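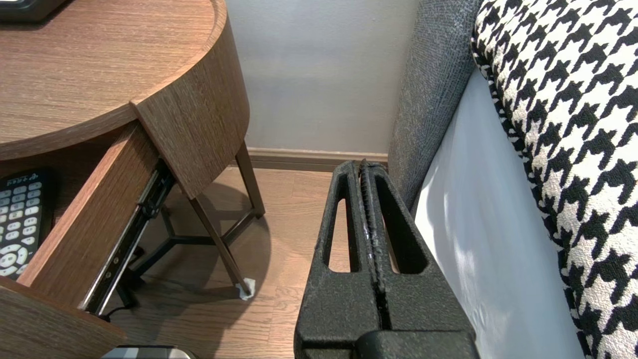 Round nightstand with raised rim, wood floor beyond.

Print this page | E-mail this page

Hotwood Idle Log Collection - Data Card
Release 3, 2 May 2025

Summary
The collection contains 631 engine logs recorded from fuel-injected street cars with aftermarket control units. It is intended for the study of idle stability and cold-start fueling. Full-throttle pulls are not included.

Contents
Each log is a comma-separated file with one row per sample. Columns cover engine speed, manifold pressure, coolant temperature, throttle position, injector pulse width and ignition advance. Engine speed is capped at 3,000 rpm - samples above that value were removed before release.

Sources
Logs were submitted by owners through the Hulten and Eynon workshops. Files were checked by Mateja Radonjić and Riku Oshima. License plates and owner names have been deleted.

Known issues
Three logs have no coolant temperature column. Wideband readings taken before the sensor reached operating temperature are left in place and should be masked by the user. Time stamps in the Eynon files restart at zero after a stall.

Use
Redistribution is permitted with credit to Rinurico. The logs should not be used as a base calibration for any vehicle.

Contact
Waltraud Böttcher, data maintenance. The next release is planned for August.

Print this page | E-mail this page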